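3.2 小物件的摆放与“同伴感”

写这一节之前我犹豫了挺久,因为它最开始根本不在研究计划里。我们原本只想知道,人在一块空桌面上随手放几样不相干的小东西时,会不会不自觉地把它们凑成一堆。结果第一轮访谈做下来,大家聊得最起劲的却是“谁跟谁比较像一家的”(我自己也没忍住,跟着聊了半天!),于是就有了现在这个小节。

做法很简单。我们请20位参与者到 Skokska 工作室来,每人有2分钟时间,从托盘里挑几样东西放到铺着黑色织物的台面上,爱怎么放就怎么放。选黑布是我坚持的,浅色桌布我在预实验里试过,白色的小物件一放上去就不太显眼,参与者老是把它们忘在一边。放完以后再坐下来聊15分钟,话题不限,不过我总会问一句:如果要拿走一件,你先拿哪件?

图3的摆法我特别喜欢,后面的讨论也会反复用到它。芒果和白色小鸭子挨得很近,那只半透明的塑料盒斜着放在它们右边,台面的右半边则整个空着。
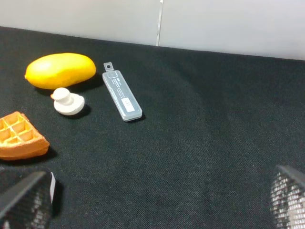

图3 黑色台面上的一种摆法:芒果、小鸭摆件与半透明塑料盒。

我拿这张图给后来的参与者看,好几位第一反应都是把芒果和鸭子算作一组。理由五花八门,有人说两样都圆乎乎的,有人说鸭子的橙色小嘴跟芒果皮的颜色有点呼应,还有一位很认真地告诉我,鸭子是在“看店”。塑料盒就比较尴尬了,它带一个有孔的挂片,盒身上还有一列小字,大家一看就觉得是“包装”,是用来装别的东西的,所以问到先拿走哪件,答案多半是它。

这里得说说我和 Emlyn Nicholas 的分歧。他认为这主要是距离在起作用,靠得近的自然被看成一组,跟水果还是玩具没什么关系。我一开始也这么想,可是翻访谈记录的时候发现,参与者谈距离谈得很少,谈性格谈得多(对,他们真的用“性格”这个词来说一颗芒果)。我倾向于认为两种因素都在,只是人们说得出口的是后一种。Baloch 量表里“亲近”那几道题恰好没有把两者分开,这是我们设计时的疏忽,下一轮会改。

另外,空着的那半边台面也值得多说两句。我问过要不要把东西摊开一点,回答常常是“空着舒服”。访谈录音加起来超过60分钟的部分都在绕着这个“舒服”打转,编码编得我头都大了,具体的类目放在3.3节里讲。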